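Spending the cloth-handling budget: a talk with the equipment buyer at Sadilen

Sadilen packs and sorts small textile goods, and for the past year it has been planning for a robot that can put folded cloths into holders. The buyer in charge of the plan met us in June. The robot itself has not been ordered. What has been ordered is everything that comes before it.

"People expect the arm to be the first line in the budget," she said. "For us it was the last. We started with gloves, hand controllers and a table."

The firm records people doing the job by hand, so that a supplier has something to train on. The object is a plain blue file organiser and the goods are pink cloths.

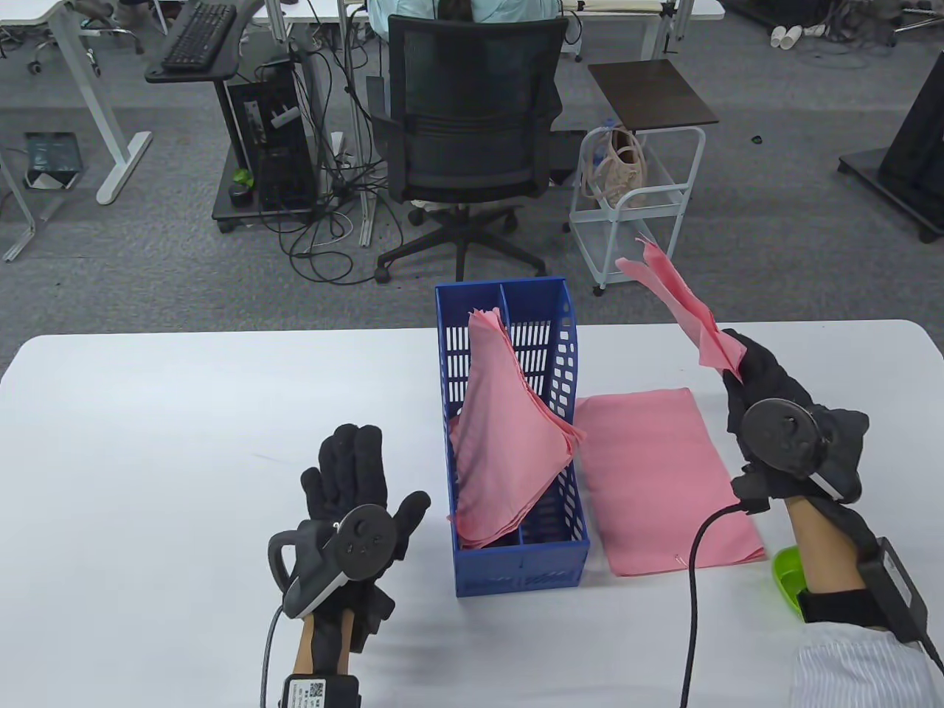
What went on the first order

The first order was for 4 sets of gloves and tracking controllers from a supplier called Stukex. One set is kept as a spare. She would buy two spares next time.

"The cables are what I'd budget for again. They run from the controller down the arm, and they get pulled all day long. I had nothing in the plan for replacements, so the first lot came out of stationery."

The furniture cost very little. The recording is done in the ordinary office, with other people at their desks, and she turned down a quote for a separate room.

"It would have eaten the whole year. We got a white table and a bit of floor."
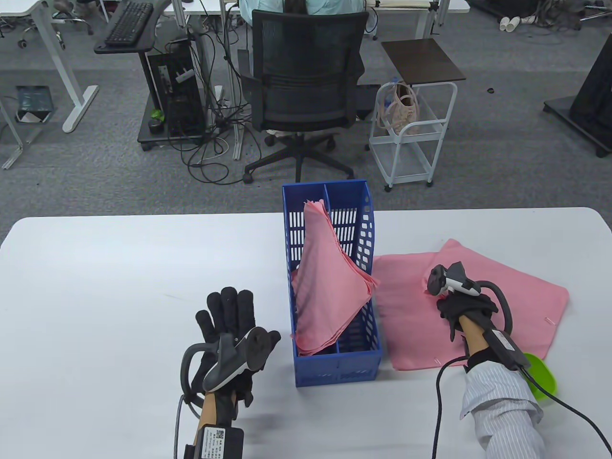
Hire or buy

Sadilen also looked at hand-held grippers fitted with cameras. Jemal offered them on hire for 3 months, or for sale outright. She took the hire.

"I don't know yet which kind of recording we'll want more of. If it's the grippers, we'll buy, and I've asked for part of the hire fee to come off the price. They haven't said yes – they haven't said no either." The other cost people forget is storage.

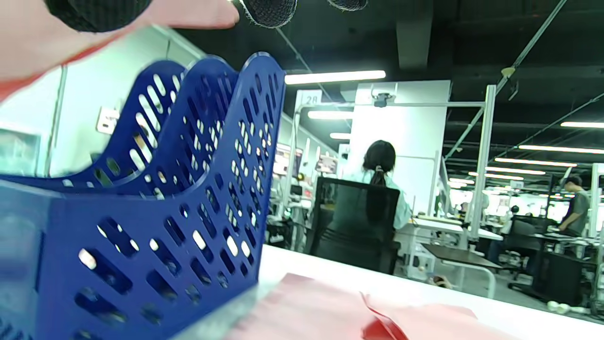
She had allowed for one set of drives and needed a second before the spring was out. Those now have their own line, and so does the time spent checking files, which takes one person around 68 hours a month.

The cloths are cheap, but they do have to be replaced. She orders 518 at a time from Fendusel and writes the whole lot off as a running cost. Finance wanted them listed as equipment at first. That took two meetings to settle.

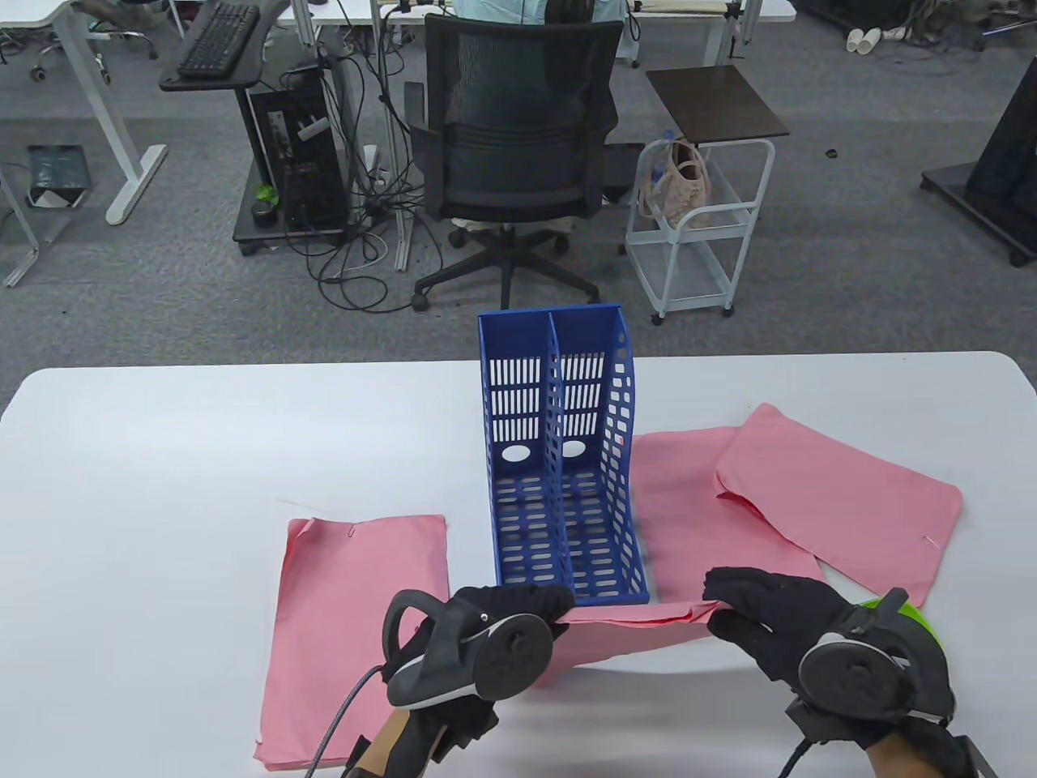
The warehouse side is less sure about the order of things, and one supervisor there told us that an arm bought last autumn would have been earning its keep by now, even on boxes alone. She has heard this before and doesn't dismiss it.

"Boxes we could do tomorrow. But then we own an arm chosen for boxes, and I have to go back and ask for another one for cloth."

The decision on the arm is due before the next budget round. She has set aside a sum for it, which she would not give us, and a smaller one for fitting and guarding. Training for the staff is in a third pot, held by another department, and she would like that moved to hers.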